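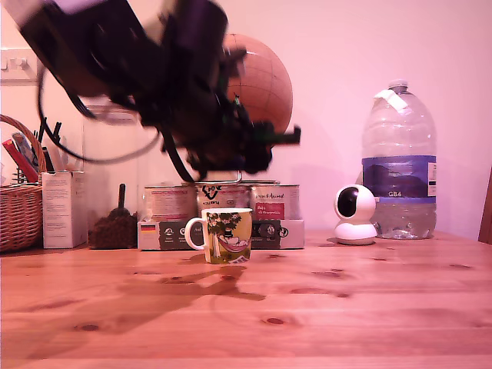 Pevis will open its workshop to the public on Thursday, August 8, 2019, and the company would like visitors to arrive with low expectations and a few hard questions. The open day puts one robot arm, called Drovo, at one table, doing one job: picking up ordinary things and putting them down somewhere else. The table is set the way a kitchen table tends to be set, with a mug, three food cans on a cardboard tray and a big plastic water bottle. Drovo works over it at close range, with its cables hanging below the gripper, and visitors will be able to watch the whole thing from a few feet away.

Readers of this kind of release are used to hearing that a home robot is just a year or two off. Pevis does not say so. The company has been to plenty of trade shows where a robot pours a drink perfectly, forty times a day, for a crowd that never gets to move the glass. The open day was planned with those shows in mind.

"I have sat through too many demos where the hard part was done before the doors opened," said Heather Niven, who runs testing at Pevis. "Someone put the cup in the right spot, someone fixed the lights, and then we all clapped. I'd like people to come in and move the cup."

Visitors will be allowed to do that. Between runs, anyone who wants to may rearrange the table, turn the mug so its handle faces the wall, push the cans together or slide the bottle in front of them. Staff will then start the arm and leave it alone. If it knocks something over, the run goes down as a failure, and the result is written on a board by the door where everybody can read it.

The board already has a history. In March, Pevis ran Drovo through 2000 pick attempts on household objects at its own site. The arm failed 263 of them. Most of the failures came from handles, clear plastic and objects standing too close to one another. The company has printed the full list, with the dull entries left in, and copies will be on hand at the open day. Niven pointed out that those attempts were set up by people who know the arm well, and she expects the public to do worse things to it.

Speed is another sore point. Drovo can swing across the table quickly enough, but finding a safe grip on an object it has not met before may take up to 90 seconds. A person does the same job without looking up from the newspaper. Pevis has chosen to run the demonstration at normal working speed, and the videos on its site have been taken down until they can be replaced with ones that have not been sped up.

Firirier, which supplies the software that plans the arm's movements, will have two engineers in the room. They have been asked to explain what the system cannot do before they get to what it can. The company's own brochure calls the software "ready for the home." Pevis asked for that line to be dropped from the copies handed out at the event, and Firirier agreed – after some discussion.

There is also the matter of price, and Pevis has none to give. Drovo is not for sale. No orders will be taken, there is no waiting list, and visitors who are asked for a deposit by anyone should tell the front desk.

Demonstrations run in 6 sessions through the day, each with time for questions. Entry is free. The workshop is on the ground floor of the Moffat building, with step-free access from the parking lot. Children are welcome with an adult and must stay behind the line on the floor while the arm is moving. Visitors may bring a small household object for Drovo to try, as long as it is unbreakable or not much loved. Knives, glass and anything with liquid in it without a lid will be turned away.

Reporters who would like time at the table before the first session should write to the Pevis press desk. Heather Niven is available for interviews and has asked that questions about when robots will replace housework be sent to somebody else.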